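# Nettoyer un mini-four sans produit miracle
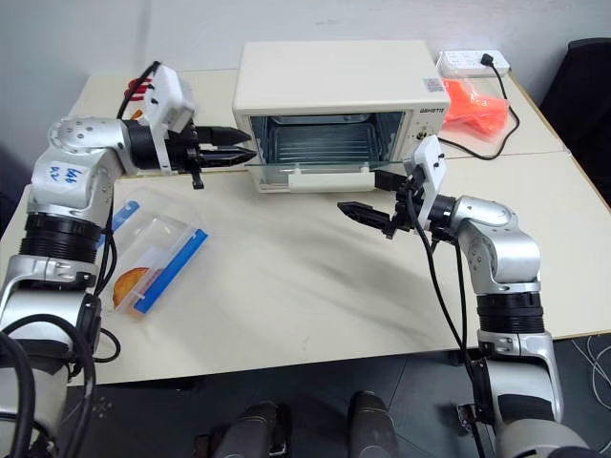

*Porte abaissée, grille en place : le point de départ.*

Le spray Griton promet un four net en 2 minutes. J'en doute, et le bicarbonate coûte moins cher.

1. Débranchez. Éteindre le bouton ne suffit pas.
2. Sortez la grille et laissez-la tremper dans l'eau chaude savonneuse.
3. Étalez une pâte de bicarbonate sur la vitre, **jamais sur les résistances**. Laissez poser 11 minutes. Certains jurent par une nuit entière ; je n'ai pas vu de différence.
4. Essuyez avec une éponge douce, 3 passages s'il le faut.
5. Laissez sécher porte ouverte avant de rebrancher.

Quant aux tapis de cuisson Brekier « anti-taches », gardez votre argent : les miettes passent à côté.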